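Shared Kitchen Users' Board
Topic: Labeling and dating of stored items, proposed change for June

Flurkine_Office
Members are advised that the office is reviewing the rule on labels in the walk-in cooler and dry store at the Ustum building. At present each container must carry the business name, the contents and the date of preparation. The office proposes to add a discard date and to require printed labels for all items kept longer than 3 days. Comments are requested in this thread before the rule is posted for June.

brimeck_bakes
Our business supports the discard date. We do not support the requirement for printed labels. A label printer, rolls and a replacement head are a significant cost for a tenant who rents one shift a week. Handwritten labels on freezer tape have been accepted since the building opened, and we are not aware of any inspection finding against them.

fragkou_pantry
I must respectfully disagree with the previous member. The difficulty is legibility. On two occasions this spring our staff could not read the date on a neighboring tub and had to contact the office before moving it. A 1 and a 7 look alike on a wet lid. Printed labels would remove the question.

brimeck_bakes
Printed thermal labels also fade, and they lift in the cooler when applied to a cold surface. If legibility is the concern, the rule should address legibility. It could require block letters, black permanent ink and the month written as a word.

unit5_sauces
We have used both systems. Our thermal labels became unreadable after one week beside the steam kettle. Marker on tape lasted, provided the tape was applied before the container was chilled. We would ask that the office state which surface the label must be placed on. Some members label the lid only, and lids are exchanged during washing.

Flurkine_Office
The point regarding lids is noted. The office is prepared to require that labels be placed on the body of the container. On cost, the office can supply rolls of 100 labels at the purchase price but cannot supply printers.

fragkou_pantry
That would be acceptable to us as a compromise if handwriting must remain. I would still ask that pencil and ballpoint be excluded by name.

brimeck_bakes
Agreed on both points. Our own practice is to write all labels at the bench before filling begins, so that nothing is written on a damp container.

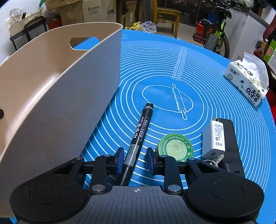 We also keep a written sheet of what was filled and when, and the shift lead initials it before the cart goes to the cooler. I can provide a blank copy to any member on request.

unit5_sauces
Please send one to our unit. May I also ask whether the rule will apply to sealed goods in their original packaging? We hold several cases of vinegar and would prefer not to label each bottle.

Flurkine_Office
Sealed goods would require one label per case. Once a bottle is opened, it must be labeled individually with the date of opening. A revised draft will be posted to this board.

Comments (3)

guest_tenant: Does the rule cover the shared spice shelf? It is the worst area in the building.

fragkou_pantry: It should. I will raise it when the draft is posted.

night_shift_2: We remain opposed to any printed label requirement and ask that this be recorded.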